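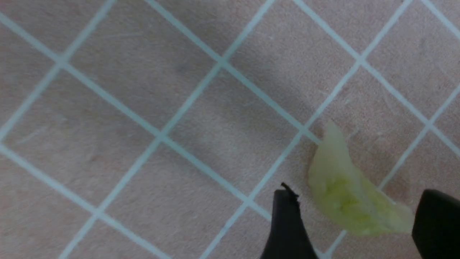 Dernbridge platform migration: progress report
4 December 2020
Prepared by Ludger Kohlhase for Thibault Millet

Status

The move of the billing and order services off the shared Lutwood servers is 11 days behind the plan agreed in April. Spending is within budget. The delay comes from the database work described below, and I expect to recover part of it before the final cutover.

Work completed since the last report

All 12 build jobs for the order service now run from the pipeline definition kept in the repository. The old jobs, which were edited by hand in the web console, have been switched to read-only and will be deleted after the cutover.

The test suite was split so that the slow integration tests run separately from the unit tests. A full run used to take 443 seconds on the old build machine. The unit tests alone now finish in under two minutes, and developers get that result before review starts. Integration tests run after merge and again before each release.

Rollback was rehearsed twice on staging. The first attempt failed on a schema change that had dropped a column still read by the previous version. We changed the release checklist so that a column can only be dropped one release after the code stops using it. The second rehearsal went through cleanly.

Log shipping from staging to the Pendale cluster is live. Retention is set to 30 days there, pending a decision from finance on how long billing logs have to be kept.

Work in progress

Billing still shares a database with the customer portal. We found over 266 queries in the portal code that read billing tables directly, many more than the estimate in the original proposal. Tokgöz, the contractor on the portal side, is replacing them with calls to the billing API. The read-heavy reports have been left until last and may need a nightly export instead.

Alerting has been set up for the order service but the thresholds are too tight. The on-call phone rang four times in one night for a queue that cleared on its own. New values are being tried this week.

Risks

The certificate on the old load balancer expires before the revised cutover date. A renewal has been requested.

Only two people can currently deploy billing by hand. The written steps are in the wiki but have not been tested by anyone outside the team.

Decisions needed

Approval to keep the Lutwood servers for one more month.

A retention period for billing logs.

Confirmation that the portal reports can be up to a day old during the changeover.

Next period

Finish the portal query work, move billing to staging under its own database, and run a load test against it. The next report will include the load test results and a revised cutover date.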